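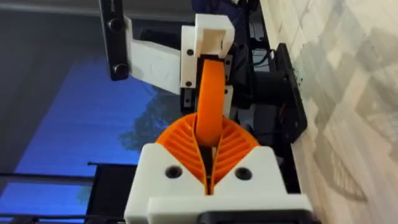
**What does Aerts make?**

We make wooden work tables and small storage goods for schools, clubs, and people who have a hobby at home. All orders are prepared in our own workshop in Zulthorpe.

## How it started

The company began with one table. A teacher in our street asked for a flat and strong top for her craft lessons, and she wanted it light in color, so that children could find small pieces on it. We made the first one too short. She kept it for plants, and the second one is still in her classroom.

After that her school ordered 7 more, and then came the sports club Fetosport, who needed a long bench for repairing equipment. This was the first time we made something longer than our own van. We rented a trailer for the weekend and learned to measure the van before accepting an order.

Today we have made 157 tables. Every one is written in a paper book with the size, the wood, and the name of the room where it went. Some customers call after years and ask for "the same again," and then the book is very useful.

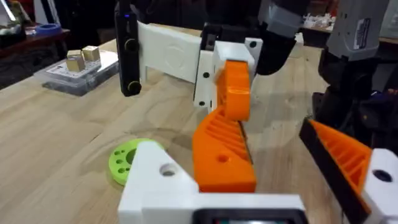 *Two small gold-colored cubes on a clear case, and a green disc on the table.*

## What we believe about a table

A good top should show its grain. We sand it fine and give it 2 thin coats of oil — never varnish, which makes a hard shine under a lamp. The oil needs time, and in winter it needs more time than the customer likes. If you see a small knot in the wood, it was chosen to stay there. If you prefer a top without knots, please write this on the order and we will look for such boards.

The standard table is 30 inches deep. Many people ask for deeper, and we can do it, but please try first with a piece of cardboard at home. What stands far at the back is difficult to reach when you sit.

We also think about the small things that live on a table. Tape, cards, pouches, and round containers always move to the back edge after some days. Our storage line, Hiretti, was made for this back edge. It has low trays, clear cases with a place for a paper insert, and a narrow shelf that is fixed without screws. 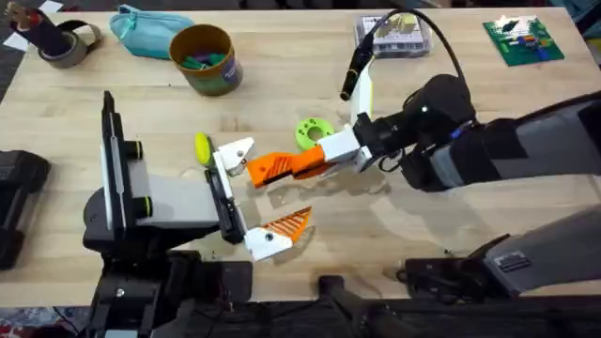 **Lotte Aerts**
Owner and table maker

I still do the last sanding on every top by hand, usually early in the morning when the telephone is quiet. My own table is not tidy. I like to have a pouch with a zipper for pencils and one container with a lid for everything that has no other place, and the tape is somewhere near.

When you visit us, bring the things you use every day. Put them on one of the tables in the front room and work for some minutes. You will feel quickly if the height is wrong for you. We can change the height until the legs are cut — after that it is only possible to go lower.
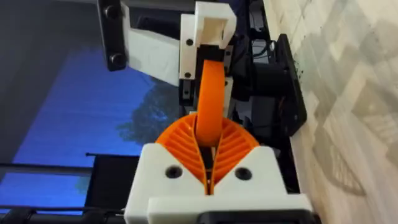 *A blue picture on the dark screen.*

## Visiting and orders

The front room is open on weekday afternoons and you don't need an appointment. For a table in a special size please send a simple drawing with the measurements, and write also the width of your door. New orders for schools are accepted again from September. Old tables from us can come back for sanding and fresh oil, also if you bought them from a previous owner.

Page updated 30 August 2018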